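Stusby library says goodbye to late fines, and a few old friends come home

STUSBY — The first thing to come back was a cookbook. It had been checked out so long ago that the card pocket was still glued inside the cover, and the woman who brought it in stood at the front desk of the Stusby Public Library with her checkbook already open, ready to settle up. She was told to put the checkbook away. She asked if they were sure. They were sure, and after a minute or two of back-and-forth she put it in her purse and asked if she might borrow the cookbook again, as there was a plum cake in it she had never quite gotten right.

That was in September, in the first days after the library stopped charging for overdue books. By the end of the month, 514 items that had been marked as long overdue were back in the building, which is a good many more than Joaquín Troncoso, the library director, had dared to hope for when he first brought the idea to the town.

"I thought we might see a box or two," Troncoso said, walking a visitor past the carts that still line the hallway behind the children's room. "I had cleared one shelf. One! And then we ran out of carts, and the school had to lend us theirs."

The old fines were never very large on any given day. A grown-up's book cost a dime a day and a picture book a nickel, and the charges stopped once they reached the price of the book. But a family with a stack of picture books and a bad month could run up quite a bill without noticing, and once a card owed more than five dollars it was frozen. When the staff went through the records last spring, they found 660 frozen cards, many of them belonging to children. Some of those children are now old enough to drive.

Troncoso said it was the children's cards that settled the matter for him. He grew up in a house where the library was the place you went when it was too hot or too cold or too noisy at home, and he remembers very well the summer his own card was stopped over a lost book on whales. His mother paid it off in August, out of the grocery money, and he has never felt entirely easy about whales since.

Under the new rules, a book that is late is simply late. The library sends a note after a week and another after three, and if the book still hasn't turned up after 52 days, the borrower is asked to pay for a new copy. Bring the book back, in any sort of decent shape, and that bill goes away too. There is one exception, for the telescopes and the sewing machines and the other larger things that can be borrowed from the cabinet upstairs. Those still carry a small daily charge, as there are usually people waiting for them.
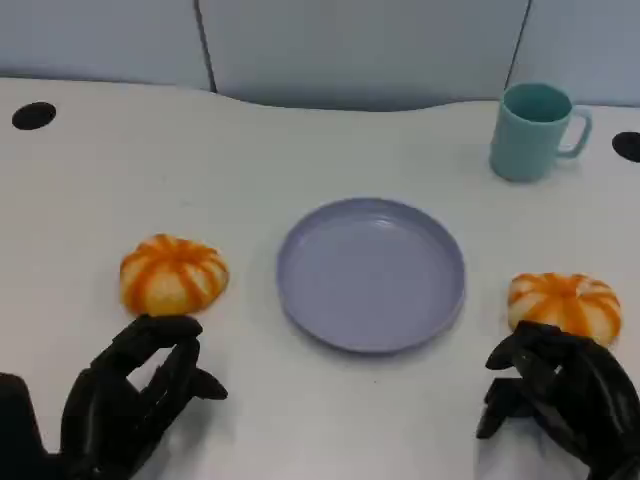 Not everyone was in favor at the start, and it would be unfair to leave that out. At the public meeting in the spring, several people stood up to say that fines had taught them to be careful with other people's things, and that they had paid theirs without complaint and didn't see why the next fellow shouldn't. Kittipong Chaiyaporn, who runs the Boonchu bakery on the corner across from the library, was one of those who spoke against it, and he is cheerful about saying so now.

"I told them, if I don't charge for the bread, the bread will be gone by nine in the morning," he said from behind his counter, where the last of the sesame rolls were being bagged up. "Joaquín said to me, but Kit, do they bring the bread back? And I had to go home and think about that one."

He has come around, more or less. What helped was a pair of regular customers, sisters in their seventies, who told him over coffee that neither of them had set foot in the library in years on account of an atlas. It had gone along on a driving vacation and come home with a broken spine, and they had both been too embarrassed to say anything. They returned it the second week of September, wrapped in a clean pillowcase. Chaiyaporn walked across the street with them to see it done, and came back with a library card, his first since moving to town.

The money was the other worry, and a fair one. Fines brought in around 3 percent of what the library spends on new books in a year, according to the figures Troncoso gave at the meeting, and even a small slice like that pays for a good many mysteries. Against that he set the cost of mailing notices, the hours spent at the desk arguing over nickels, and the price of replacing books that people kept at home for fear of the bill. He reckons the library will come out a little behind the first year and about even after that. The Gretura Fund, a small local trust that also looks after the bandstand and the swimming pond, has agreed to make up the difference for two years while everybody sees how it goes.

As for what has been coming back through the slot, it would make a very fair history of what Stusby has been interested in over the years. There are diet books and divorce books and a remarkable number of books on building decks. There is a guide to home computers that explains what a floppy disk is. There are wedding planners, returned by people whose children are now married, and a whole run of paperback westerns that had traveled together from one brother to another until they reached a third, out in Zodon, who drove them all back in the trunk of his car and stayed for the afternoon to read the newspapers.

Some came with notes. One said only "Sorry!" and was signed by a first name and a grade, in pencil, in the round sort of handwriting that belongs to about the second grade. Another ran to two pages and told the story of a move, a flooded basement and a box that had been opened at last. The staff have been keeping the notes in a folder at the desk, with the full names covered over, and they are happy to let people look through it.

A fair share of the returned books won't be going back on the shelves. The floppy disk guide has had its day, and a few of the others spent too long in damp garages to be pleasant company. Those will go into the sale in the community room, where paperbacks are a quarter and hardcovers are a dollar. The good ones are being cleaned, given new labels and put back into the catalog, a slow job that Troncoso expects to last well into the winter. Anybody waiting on a particular title is asked to be a little patient, or to stop by the desk and ask, as it may very well be sitting on a cart.

The frozen cards were all switched back on in a single morning. The library mailed a letter to each of the addresses it had, knowing full well that plenty of those families had moved along, and the answers have been trickling in ever since. One young man telephoned from two states away to say thank you, though he didn't suppose he would be using the card. A mother of four came in with the letter folded in her coat pocket and wanted to be shown, on the screen, that the number really was zero. It was, and the children went home with as many books as they could carry, and then one of them was sent back in for the book she had set down by the water fountain.

Story time has been fuller too, though it's hard to say how much of that is the new rule and how much is the new rug. The Saturday session used to fit comfortably in the corner by the fish tank and has now moved to the community room, where there is space for the strollers. The weekday evening homework hour has picked up a few faces as well, and the library is hoping to find another retired teacher or two who wouldn't mind giving up an evening for it, especially anyone who is still on speaking terms with fractions.

The plum cake, for those who were wondering, has been made twice since September. The first one sank in the middle. The second was brought to the front desk on a paper plate under a sheet of foil, and was gone before the afternoon shift came on. The cookbook was renewed for another three weeks.

Overdue books from any year may be returned at the front desk or dropped in the slot beside the side door, which is open day and night. The book sale runs during regular library hours until everything is gone. Anyone who isn't sure whether their old card still works can call the desk or come in with some form of identification, and children can sign up for a first card with a parent or guardian along.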